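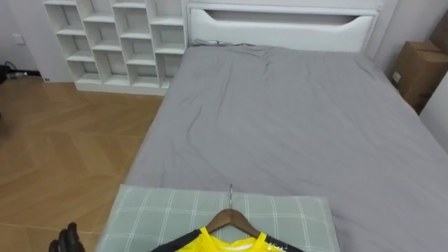

Figure 1. Jersey on a wooden hanger, placed on the pillow at the near end of the bed.

Hanging or Folding? Storage of Sports Jerseys in a Small Bedroom
Project report, Home and Textile Studies, second semester
Flor Zapata and Yolanda Ospina

1. Why we chose this subject

Both of us play in the evening league of Julton, and both of us have more jerseys than space. When we had to propose a project for the course, Yolanda said that we should study the problem that we complain of every week. Our teacher accepted it with the condition that we keep a diary and measure something.

Our question was simple: is it better to keep a synthetic jersey on a hanger or folded in a drawer, if the room is small and the person does not want to iron? We did not study the washing, only what comes after it.

2. The bedroom

We worked in the bedroom that Flor rents in Stundow. It has a light wooden floor with the planks in a herringbone pattern, and a bed with a wide white headboard. In the headboard there is a long opening with a curved shape. At the beginning we wanted to use this opening for hooks, but the landlady did not like the idea and we respected it.

The bed became our work table. We put on it a plain gray fitted sheet, because on a sheet with a strong pattern it is difficult to judge the wrinkles of another cloth. The sheet has its own creases also, as you can notice in Figure 1, and in the first days this confused us. After that we learned to place the jersey on the pillow, which has a pale mint-green case with thin white lines. The lines form a grid, and this helped us to see if the shoulders were lying straight.

3. Materials

We used 12 jerseys of our team and of old teams. The one in Figure 1 was our reference jersey. It is yellow in front, with black shoulders and sleeves, and the collar is in V shape with a narrow yellow trim. We chose it because on the yellow part a fold line is easy to see, and on the black part it is easy to see dust.

For the hangers we compared two types. The first is a wooden hanger, brown and curved, with a metal hook. The second is a thin wire hanger from the laundry shop. We bought the wooden ones in a shop called Lenz, and the complete budget of the project was 1000 pesos, from which we spent 499.

4. Method

The work lasted 4 weeks. In each week half of the jerseys stayed on hangers and half stayed folded, and on Tuesday we exchanged them. Before each exchange we put every jersey flat on the bed, we looked at it in the same light of the afternoon, and each of us wrote a note without talking to the other. We gave a mark for the shoulders, one for the front and one for the collar. When our marks were very different, we looked again together.

We decided to fold in one way only, with the sleeves to the back and then two times across. There are other ways, for example rolling, but we did not have time for them.

5. What we found

The folded jerseys had a line across the front almost always. In the light fabrics it disappeared after we wore the jersey a little, but in the older and thicker ones it stayed. The printed parts were a bigger problem. If the fold passed over a printed number, the print looked tired at the end of the project.

With the wire hangers the front was good but the shoulders were bad. They had small points, like little horns, and Yolanda refused to wear one of them to training. The wooden hangers gave the best marks for the shoulders. For the collar we did not find a difference that we can defend.

The disadvantage is the space. The rail of Flor is short, and with all the wooden hangers on it there was no place for her coats. The folded jerseys used only half of a drawer.

6. Problems in our work

We were two judges only, and we knew which jersey had been folded. Also the room was more humid in the third week, when it rained a lot, and we have no instrument to measure this. The team Drokach lent us two jerseys and asked to have them back before the end, so their pages in the diary are not complete.

7. What we do now

Flor hangs the jerseys of the present season on the wooden hangers and keeps the old ones folded, with the printed part never on the fold. Yolanda has bought three more wooden hangers and gave back the wire ones to the laundry shop. The diary with all the marks is attached to the printed copy of this report.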